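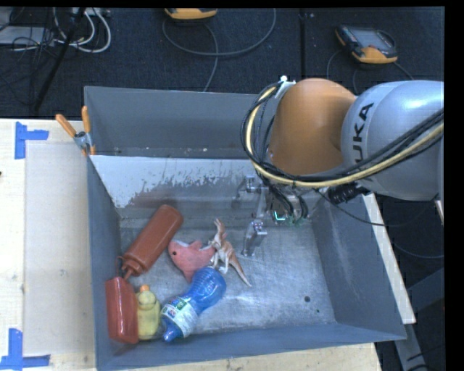 Sorting a catch-all bin

Tip everything out once a season – ours gets done in December. Wipe the bottom of a metal bin with a damp cloth and a drop of dish soap, then dry it right away. Scuffs are harmless.

Store squeeze bottles with the caps screwed down tight. If a nozzle is clogged, soak it in warm water for 40 minutes and clear it with a toothpick.

Put heavy items back first. Anything you haven't used since the last sort can go.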